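About Crenshaw End-Effector Testing

Home
About
Services
Test Methods
Sample Reports
Contact

Who we are

Crenshaw is an independent test shop for robot grippers, hands, arms, wrist cameras and the controllers that run them. We do not build hardware and we do not sell it. Customers send us two or more products that look equivalent on a data sheet, and we run them through the same tasks, on the same fixtures, with the same operators, and report the differences.

The company was started by Emmett Mahmoud, who spent the earlier part of his career specifying end effectors for packaging lines. Most of that work consisted of reading payload and stroke figures from suppliers who measured them in different ways. One supplier quoted grip force at the fingertip, another at the root of the finger, a third at a supply pressure that the plant did not have. The first Crenshaw test plan was written to settle one such purchase, a choice between two parallel-jaw units for a carton line. Parts of it are still in use.

What we test

Current work falls into four groups.

Two-finger and three-finger grippers, electric and pneumatic. Grip force, repeatability of closing position, response to a stop command mid-stroke, behavior on power loss.

Multi-finger hands. Grasp success by object, fingertip positioning, joint backlash, heat rise in the palm and finger actuators over a working session.

Arms up to a 20 kg payload. Path accuracy at the tool flange, settling time, cable wear at the wrist, and how much of the rated payload is left once a hand and a camera have been bolted on.

Controllers and teleoperation inputs. Latency from operator input to finger motion, dropped commands, recovery after a communication fault.

Vacuum tooling is quoted case by case. We do not test mobile bases, and we do not certify anything for functional safety. Customers who need a safety assessment should go to a notified or accredited body, and we will supply our raw data to that body on request.

How a comparison is run

Every hand or gripper is mounted on the same arm where the flange allows it. If an adapter plate is needed, its thickness and mass are recorded and the tool center point is measured again after mounting. Calibration is repeated at the start of each session and after any collision, however light.

Trials are grouped in blocks of 40. An operator completes one block with one device, then changes to the next device in an order drawn before the session starts. We found early on that operators improve during the first two blocks with any new hand, so those blocks are logged but kept out of the comparison. The full record, practice blocks included, goes to the customer.

The object set now stands at 163 items. It is made up of household goods, tools, packaging and toys, all bought at retail. Machined test pieces have their place in force measurement, where a known geometry is needed, but they say little about how a fingertip deals with a rubber grip, a chrome dome or the rim of a paper cup. Objects are weighed on entry and again every quarter. Damaged items are replaced and the replacement gets a new number, even if it comes from the same shelf of the same store.

Table coverings are treated as part of the test. A plain gray bench is kind to a camera. Printed cloth gives segmentation software more edges to sort through, and cloth also moves when a finger drags on it, which a bare bench does not. Each comparison that includes vision is therefore run on one plain and at least one patterned surface, with the background behind the table kept the same throughout.

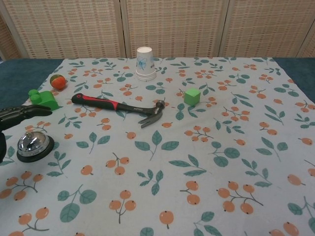

Object placement is set from a printed layout card. The card gives position and heading for each item and names the target for the trial. Items that are not the target stay on the table as clutter, and contact with any of them is logged as a separate event from a failed grasp. A hand that picks the right object while pushing a neighbor out of place is given a pass on the grasp and a fault on the approach. Some customers care about one of these numbers and some about the other, so we do not merge them into a single score.

Small blocks and cubes are used for fingertip approach and pinch grasps. Hand tools are used for off-center loads: most of a hammer's weight is in the head, and a grasp on the handle that looks firm at table height can rotate as soon as the object is lifted. Push-button items such as service bells are used for single-finger pressing with no grasp at all. Upturned cups check side force. Too much of it and the wall buckles.

What the reports contain

A standard report runs to 20 pages plus data. It gives the configuration of each device as tested, including firmware version, supply voltage, finger pads and any default settings we changed. Results are listed per object and per operator. Trials that were thrown out are listed too, with the cause.

We do not rank products overall. In a recent comparison the Clemach four-finger hand and the Junwood parallel gripper came out close on total grasps completed, and a combined score would have put them side by side. The Clemach unit handled the curved and irregular items better and lost ground on thin flat ones, where its fingertips met the table before they met the object. The Junwood unit did the reverse. A customer moving flat cartons and a customer sorting mixed tools should not be reading the same headline figure.

Suppliers may comment on a draft before it is issued. Comments are printed in full in an appendix. Figures are changed only where an error in our method or arithmetic is shown, and the correction is marked.

Equipment

The main cell has two six-axis arms on a shared steel base, a force plate under the work surface and an overhead camera used for scoring only. Scoring video is never passed to the device under test. Operators can work from a data glove, a handheld controller or a leader arm, depending on what the hand supports.

The logging system is our own. It is called Arker and was written because the commercial loggers we tried stamped force and joint data from separate clocks – a small drift at the start of a session and a large one by the end. Arker stamps every channel from one source. Joint position, motor current and operator input are recorded at 300 Hz where the device permits it, and the actual rate is stated in the report where it does not.

A second, smaller cell is set aside for endurance work. Finger pads, tendons and wrist cables are cycled there without an operator, usually overnight, with a thermal cutoff on each actuator.

Independence and payment

Comparisons are paid for by the party that asks for them, at a fixed price agreed before testing. The price is the same whatever the outcome. We accept loaned hardware from suppliers, but a loaned unit is identified as such in the report, and for published comparisons we buy at least one unit through ordinary sales channels. No member of staff holds stock in a company whose products we test.

Results belong to the customer. We may reuse anonymous data to improve our methods unless the contract says otherwise.

Sending us hardware

Ship units with their mounting screws, power supply, current firmware and the manual a normal buyer would receive. Please do not send a specially tuned unit. If your product needs settings that are not in the manual, put them in writing and they will appear in the report under configuration.

Intake for the next group of hand comparisons closes in September. Endurance slots are open all year, subject to space in the second cell. For a quote, use the contact form and include the flange pattern, the mass of the device and the list of objects it is meant to handle.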